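4.3 Packing the return bin 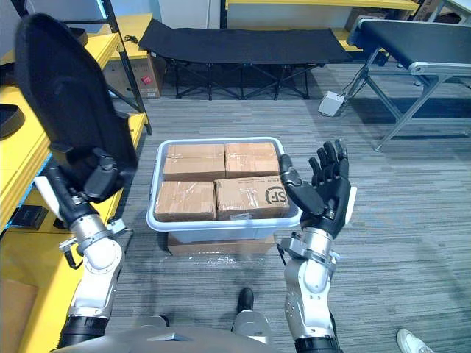

Page last changed: January, by Natnael Gebreyes

This section explains how to fill a shallow bin with small parcels before it goes to the belt table. It is for everybody who works in the Stirkham parcel room, also for those who come only in the busy season. Please read section 4.2 (Checking the labels) first.

What you need

- One white plastic bin, the shallow type with the rolled rim
- One flattened cardboard box, larger than the bottom of the bin
- Four small boxes, closed and taped
- Clear packing tape
- The Postasent return list for the shift

Preparing the floor place

1. Choose a place on the carpet between the cot and the belt table. Leave enough room to walk on both sides.

2. Lay the flattened box on the carpet. Old tape on it can stay, but press down any loose end, or it will stick to the bin.

3. Put the bin on top of the cardboard. It is normal that the cardboard comes out a little at the front.

Note: The cardboard lets the bin slide when you turn it. Without it, the bin catches on the carpet and the boxes jump out of their rows.

Filling the bin

4. Check every box before you put it in. The tape must go over the full closing line. If the tape is wrinkled but holds well, leave it. If you can lift it with a fingernail, put a new strip over the old one.

5. Put the first two boxes at the back, side by side. Push them to the rear wall of the bin.

6. Put the other two in front. When the boxes have different sizes, the larger one should go in the front right place. It is then the first one you take out at the belt.

7. Turn the boxes so that the courier mark can be read. For SF parcels, we keep the black logo on the top or front side when it is possible. The small white label must not be covered by tape from the next box.

8. Press gently with two flat hands from the sides. The boxes should touch each other and not move. It does not matter if one box sits lower than the others.

Caution: Do not force a box down with your knee or foot. The rim of the bin can crack, and a cracked rim cuts the fingers.

Caution: Never put a second layer in the shallow bin. Use the deep Gillel bin for this, see section 4.5.

Moving the bin to the belt table

9. Look at the floor before you lift. The legs of the belt table go out wide at the bottom, and people hit them with the foot very often.

10. Hold the bin under the rim on the two short sides. Lift with the knees. If the bin weighs too much for you, take out the front boxes and carry them separately.

11. Set the boxes on the belt one after another, front row first. Do not put the bin itself on the belt, the side rails scratch it.

12. Write the bin number on the Postasent list. Numbers go up to 500. If you have a bin without a number, please use the line "other".

The cot and the yellow shelf

The black folding cot by the wall is for resting in the break. Do not store parcels on it, the fabric becomes loose after some time. If you must fold it to get more space, open the crossed legs fully again afterwards and test them with the hand before somebody lies down.

The yellow shelf above the cot is only for light things. Heavy returns from the Long account stay on the floor.

If something is wrong

The boxes move in the bin: fill the gap with folded paper at the side, not between the rows.

The label is torn: put the box aside and follow section 4.2, step 6.

There are only three boxes: leave the front left place open and put paper in it.

Related sections

4.2 Checking the labels
4.4 Cleaning the bins
4.5 Using the deep Gillel bin
5.1 Belt table: start and stop
5.3 Returns for the Long account
Form 56: Damaged parcel report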